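Is the free return really free? A seller makes her case

Print this page | E-mail to a friend
14 comments | 31 shares

Doaa Kettani wants you to pay for sending things back. She says so within a minute of sitting down, before her tea has arrived, and she says it the way other people tell you to floss.

Kettani runs Hekden, a small online shop that sells linen shirts and trousers. Until last September, her customers could return anything for nothing. Now they pay $2, taken out of the refund. She is convinced this is good for her, good for the buyer and good for the planet. I went to see her convinced of none of it.

"People hear the word free and they stop thinking," she says. "Somebody drives the van. Somebody opens the bag and checks for deodorant marks. You already paid for that. It was in the price of the shirt."
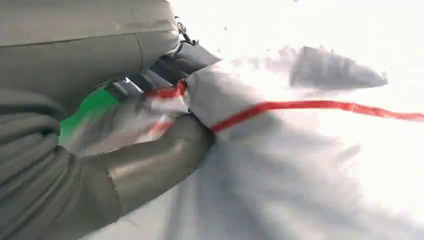
Fine, I say, but then the price of the shirt should have gone down when the fee came in. Did it?

She laughs. "No."

Why not?

"Because linen went up." She lets that sit for a moment. "I know how it sounds."

It sounds like every fee I have ever been charged. The airline bag fee was going to make tickets cheaper. So was the fee for picking a seat. I have been waiting for my share of those savings for a long time now.

Kettani does have numbers, which puts her ahead of most people who want me to pay for something. In the last full year of free returns Hekden shipped 2,509 orders, and 622 of them came back. Most were the wrong size. A good many were what she calls "the sofa order," where a customer buys the same shirt in three sizes, tries them on at home, and keeps one or none.

"I was running a fitting room," she says. "With postage." 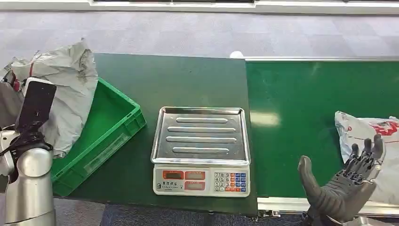
Staff report | Money & Shopping | Aug 8, 2025

What happened after the fee? Returns fell, she says, but so did orders, and she won't give me either figure until she has a full year to compare. That is fair bookkeeping. It is also convenient. A shop that sells less will get less back, and I tell her I can't see how anyone could call that a win without knowing which number dropped faster.

"I can see it in the mix," she says. "Fewer people order three sizes. They write to me and ask which one to get."

And if she tells them wrong?

"Then I eat the two dollars."

This is the part I liked best, and I had to drag it out of her. It isn't on her website. I looked. The returns page gives you 13 days to send an item back and mentions the fee twice, but it says nothing about waiving it for bad advice. She wrote that down on the back of an envelope while we talked.

We moved on to sizing, where I think the real trouble lies. I own trousers from Dandano and trousers from McIntyre with the same number on the label, and I could fit a paperback in the gap between them. Kettani agrees that sizes are a mess. Her own medium used to be cut to match a supplier's chart that, in her words, "described no living person." She has since redrawn it.

So maybe the better chart brought the returns down, and the fee just came along for the ride?

"Maybe some," she says. Then, after a while: "I changed them the same month. I shouldn't have done that."

No, I don't think she should. It means that neither of us can say what the fee did. 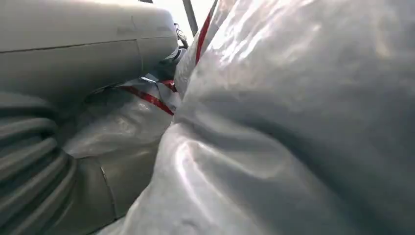

One longtime customer told me by phone that she had stopped buying from Hekden over the charge, and that the amount had nothing to do with it. She lives a long way from any clothes shop, she is tall, and nothing fits her the first time. "So I'm the one who pays for everybody's sofa orders," she said.

I read this back to Kettani, who winced.

"She's right. A flat fee hits the wrong person sometimes." Would she think about charging only for repeat sizes? She has thought about it. Her shop software, a package called Willow, can't tell a bracket order from a family buying matching shirts – or it can, for a monthly price she isn't ready to pay. 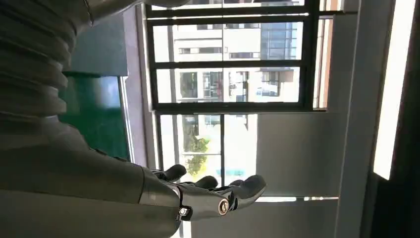
Sending it back: who should pay is still up for debate.

I asked about the green argument last, since it is the one that turns up in bold on her site. Fewer returns, fewer miles. But a van that is coming down my street anyway doesn't burn much more for carrying one more parcel, and the customer who drives to a mall may do worse. Has she measured any of it?

"No," she says. "I believe it, but I haven't measured it."

Then take it off the page, I say.

"I'll soften it," she says.

When I checked before filing this, the bold type was gone. The sentence was still there.

COMMENTS (showing 3 of 14)

linenlover: I'd pay the two bucks if they'd just put real measurements on the site. Waist in inches, flat, with a tape. How is this hard?

Paid In Full: She raised prices AND added a fee and we're supposed to clap?

marge_t: I do the three sizes thing and I won't stop. I have two kids and the closest fitting room is an hour off. Good interview though, you should have pushed her on exchanges.

Share this story | E-mail | Print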